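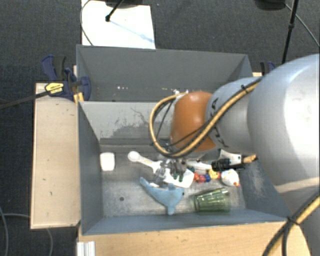

4 min read

Otby is a bin-picking work cell built in a shared workshop around a used KUKA industrial arm. It was designed by Silvan Danzer and Ismail Bensaid, two members of the Plaltano workshop, and is documented in a public build log kept under the name Brurance. The cell sorts small household goods and toys between two gray bins. As of 2026-05-01 the project remained in active development.

Background

Danzer had worked for several years in machine repair before joining Plaltano, where he maintained the metal lathe and taught an evening course in basic wiring. Bensaid, a software developer, joined the workshop later and had earlier built a small desktop arm from printed parts. The two began planning a larger machine after the workshop was offered a retired arm by Czarnecka, a regional dealer in used factory equipment. The purchase was approved by the members in December, on the condition that the machine could be powered down and locked when its builders were not present.

The name Otby was first used as a folder title in the project's shared files. It was later adopted for the cell as a whole.

Construction

The arm reaches over the bins from one side of a wooden work surface. Bar clamps hold the bins in position, with one placed at the corner where the two bins meet. According to the build log, earlier trials used double-sided tape, and a bin that moved even slightly during a run made the stored positions useless. Clamps were chosen over screws so that the bins could be taken out for cleaning and the work surface returned to other uses.

The bins have sloping walls. This shape lets items slide toward the floor of the bin, but it also reduces the space in which the gripper can open near the edges. The floor of the front bin is scuffed, and a worn, scratched patch marks its far wall. The log recommends against repainting worn bins during a test series, as a change in surface color affects the results of the vision software.

Cabling

Cabling was the subject of the longest discussion in the build log. A thick yellow-tan cable and several thinner black ones are carried along the outside of the arm, bound with ties, with a wide loop left free at the wrist. The loop provides slack when the wrist turns. Bensaid at first proposed a shorter run held close to the arm, but the shorter cable limited the rotation of the gripper and was replaced after 8 days of use.

The final arrangement has its own drawbacks. A loose loop can catch on a bin wall when the arm reaches low, and the motion software therefore treats the area around the wrist as larger than it is. Some positions in the corners of the bins cannot be reached for this reason. Danzer has described the loss as acceptable - a pulled connector takes an evening to repair, while a missed item can be picked up by hand.

Test objects

Items for the test set were donated by members and are exchanged at irregular intervals. The set in use has included a light blue plush dolphin, a transparent green ribbed glass, a row of colorful round beads, a white toy chicken and a white plastic utensil with a narrow handle and a broad, flat end. The builders sought a mixture of soft, hard, flat and transparent things.

Each type of item raises a separate problem. Plush toys change shape when gripped and may be held in many places. Transparent items are difficult for depth sensors, which often record the surface behind them. Flat items offer little height for the fingers to close on, and the metallic gripper must approach them at a low speed to avoid striking the bin floor. The log advises placing long utensils at an angle to the walls, which leaves room for the fingers on both sides of the handle.

Operation

A run consists of repeated transfers from the front bin to the rear bin, after which the direction is reversed. The software selects a target, plans a path and closes the gripper. If three attempts on the same item fail, that item is skipped until the others have been moved.

The first extended series comprised 1,098 attempts, of which 222 were recorded as failed. Most of the failures involved transparent or flat items. The figures were published in the build log together with the settings used, and Bensaid has cautioned against comparing them with later series made with other items.

Workshop rules limit the arm to reduced speed whenever a person is inside the marked area. Items may be rearranged by hand only after the drives have been switched off.

See also

Bin picking
Industrial robot
Robot end effector
Shared workshop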